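Skandula gripper trials

The Skandula trials are a set of bench tests comparing two-finger grippers for handling clothes, held at Tasalholm and led by Hiyori Tsuchiya. Work began in July with 283 grasps on folded garments and hangers. Each gripper is fitted with a wrist camera and run on the same controller – the Lennox – so that only the fingers differ. Niall Gunn later added 2 narrow-tipped designs for thick fabric such as denim.
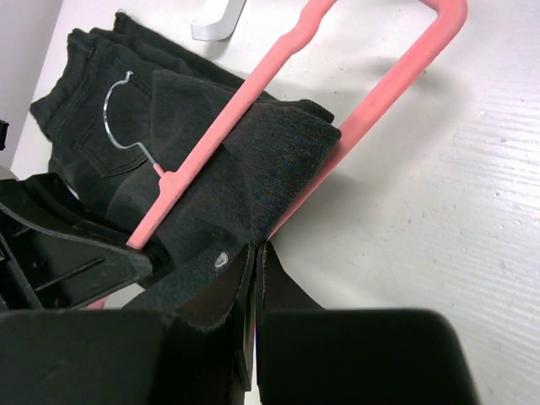

Why is the same controller used throughout?
Differences in the results can then be traced to the fingers.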